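Talura open day, April – the two-arm cell

railslot_dan
Went to the Talura open day in April. Over 200 people through by noon, one cell worth queuing for. Pair of arms on a shared front rail, perforated links, wrist camera on each.

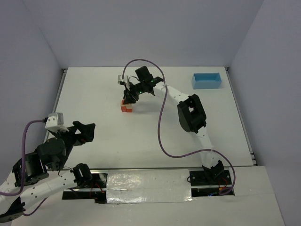 Right arm over the block, left arm folded.

Sherif Kabbaj ran the demo and quoted 600 picks between recalibrations. I'd like to see the log.

mkeller
600 is plausible on blocks that size. Cable routing bothers me more. A loop that long will snag sooner or later.

tunik_user
Disagree. Short cables at the wrist fatigue first. Ours on the Tunik went at 1,000 cycles until we added slack.

mkeller
Slack, fine. Unclipped slack, no.

railslot_dan
Wrist view from the same cell. Letter cube near the right fingertip, plus the "FIRE STATION" block and a wedge. 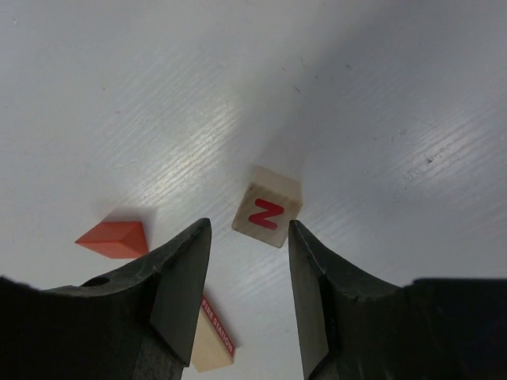 pcb_otter
Do you have to book for the next open day?

railslot_dan
Jihad Awad at the front desk said walk-ins are fine, but the afternoon slots fill up.

tunik_user
Rotated cubes are the easy case. The wedge is where parallel fingers slip.

mkeller
Depends on the pads. Did they say what's on the tips?

railslot_dan
Didn't ask.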